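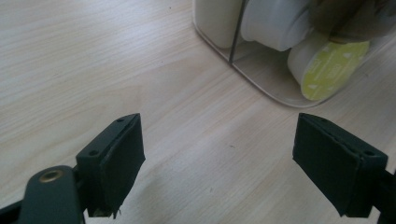

Natnael Kassa reckons a table should be left alone for a full day after oiling, and that most of the marks people write in to complain about come from putting things back too soon. He may be right. We have usually given ours an evening, and we have paid for it with a ring or two over the years.

This page is a small record of the pale table in the workroom at Kurnora, kept mainly for those of you who share the room and want to know what has been done to it. One picture is up so far, the one at the top of the page. The notes underneath follow the order of the job, with a line or two for each stage, and more pictures will be slotted in as people send them.

The top
Pale wood with a fine, straight grain in beige and cream. It has a smooth surface and shows very little, apart from a faint grey smudge and a few tiny dark specks out in the open part. The colour suits the room, which faces south and is dim by mid-afternoon.

Where it came from
Bought second-hand from the old Frei showroom when it closed. It was one of 13 tables in the sale and the only one that would fit through our door without taking the legs off. The asking price included delivery as far as the front step.

Clearing it
Everything goes onto the shelves by the window, including the jars. Please don't stack things on the floor under the table, as the person cleaning will kick them. The lamp can stay plugged in if it is moved to the shelf end.

First wipe
A damp cotton cloth, wrung out hard, then a dry one straight after. Work with the grain. Going across it leaves fluff in the grain and you will spend longer picking that out than you did wiping.

Grey marks
Grey smudges on this table are mostly pencil or metal rubbing off on the wood. Try a white eraser first, lightly. If that does nothing, use a drop of dish soap on the cloth and dry it at once. Leave the scouring pads in the kitchen — one of those dulled a patch on the Drutberg bench next door and it has never come back.

Specks
Brush before you rub. A soft paintbrush is kept in the top drawer for this and should not be used for paint. Any speck that stays put after brushing can be lifted with a fingernail or the edge of an old library card. If it is in the grain, leave it.

Sanding
Only needed every second year or so. We use 240 grit by hand, on a cork block, and stop as soon as the surface feels even. The power sander is too coarse for this top and fills the room with dust. Open both windows and shut the hall door.

Oiling
Kerkska clear oil, thin coat, lint-free cloth. Leave it for 10 minutes and wipe off whatever has not soaked in. The corners always get too much. Lay the used cloths out flat on the concrete outside until they are stiff, as oily cloths in a heap can heat up and catch fire. The bin is no place for them until then.

Second coat
The next morning, the same way but with less oil. The last tin did around 17 coats, so there is no need to buy a large one. Write the month on the lid when you open it. The current tin says April.

Waiting
Having read Natnael's note again, we are changing the rule to a full day. The room can still be used, but work at the side bench and keep your cups off the table.

Putting things back
Felt pads are in the same drawer as the brush. Anything with a metal base needs them, and so does the heavy tape dispenser. The jars go on the tray. The cutting mat goes at the window end and should be lifted when you move it, because dragging it leaves grey lines along the grain.

Day to day
Wipe it when you finish, even if it looks clean. Tell someone if you spill anything coloured. Coffee comes out if it is caught early and ink mostly does not.

Pictures of the legs, the underside and the repaired stretcher are still wanted for this page. The originals can be left in the shared folder under the room name. If you have the receipt for the Kerkska oil, please put it in the tin on the shelf.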